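Kenedberg erweitert Demonstrationsdaten für Haushaltsaufgaben

2.768 Episoden am Waschplatz aufgezeichnet, zweiter Standort in Hastham startet im Oktober

Hastham. Der Automatisierungsdienstleister Kenedberg hat den ersten Abschnitt seiner Datenerhebung zur Wäschehandhabung abgeschlossen. Der Bestand umfasst 2.768 per Teleoperation aufgezeichnete Episoden, in denen ein zweiarmiger Roboter eine Frontlader-Waschmaschine belädt. Die Daten dienen dem Training eines Steuerungsmodells, das unter der Bezeichnung Esarlow entwickelt wird und Greif- und Ablagebewegungen direkt aus Kamerabild und Gelenkstellungen ableiten soll.

Eine Episode beginnt mit dem Griff in den Wäschekorb und endet, sobald das Textil vollständig in der Trommel liegt und die Hand die Öffnung verlassen hat. Aufgezeichnet werden das Bild der Kopfkamera, die Gelenkwinkel beider Arme, die Fingerstellungen sowie die Stellbefehle der bedienenden Person. Sämtliche Kanäle laufen über einen gemeinsamen Zeitstempel. Episoden mit Aussetzern in einem der Kanäle werden verworfen, Fehlgriffe dagegen bleiben im Bestand, sofern die Bedienperson sie innerhalb derselben Aufnahme korrigiert. Sie erhalten eine eigene Kennzeichnung und können beim Training getrennt gewichtet werden.

Das Bedienteam besteht aus fünf Personen. Nach Angaben der Projektleiterin Edileuza Coutinho durchläuft jede von ihnen eine Einarbeitung von 13 Stunden, bevor ihre Aufnahmen in den Datensatz übernommen werden. Variiert werden Stoffart, Farbe und Ausgangslage der Textilien, außerdem die Position des Korbs relativ zur Maschine. Die Tür ist zu Beginn der Episode geöffnet; das Öffnen und Schließen wird als separate Aufgabe erfasst.

Schwierigkeiten bereiten vor allem dunkle Textilien vor der ebenfalls dunklen Trommelöffnung. Der Kontrast im Kamerabild ist dort gering, und schnelle Handbewegungen führen zusätzlich zu Unschärfe. Kenedberg hat deshalb die zulässige Handgeschwindigkeit im Bereich vor der Dichtung herabgesetzt. Bereits vorhandene Aufnahmen mit höherer Geschwindigkeit wurden nicht gelöscht, sie fließen in eine gesonderte Prüfmenge ein. Gleiches gilt für Episoden, in denen das Textil über den unteren Rand der Öffnung hängt und nachgeschoben werden muss.

Für die Auswertung wird jede Aufnahme in Teilschritte zerlegt: Anfahren, Greifen, Transport, Einführen, Loslassen. Die Schnittpunkte setzt zunächst ein Skript anhand der Fingerstellungen, anschließend werden sie manuell nachgeprüft.

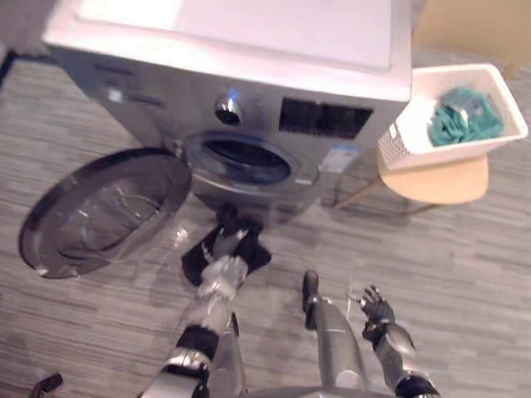

Die reine Zahl der Episoden sage wenig über die spätere Zuverlässigkeit aus, gab Rosimeire Teixeira zu bedenken. Entscheidend sei, ob das Modell auch mit Maschinentypen zurechtkomme, die in den Demonstrationen nicht vertreten seien. Solange nur an einem Gerät aufgezeichnet werde, lasse sich das nicht beurteilen.

Am zweiten Standort in Hastham sollen daher weitere Maschinen mit abweichender Türgröße und Einfüllhöhe eingesetzt werden. Die Aufnahmeprotokolle bleiben unverändert, damit beide Teilbestände zusammengeführt werden können. Über eine Freigabe der Daten für externe Gruppen ist noch nicht entschieden.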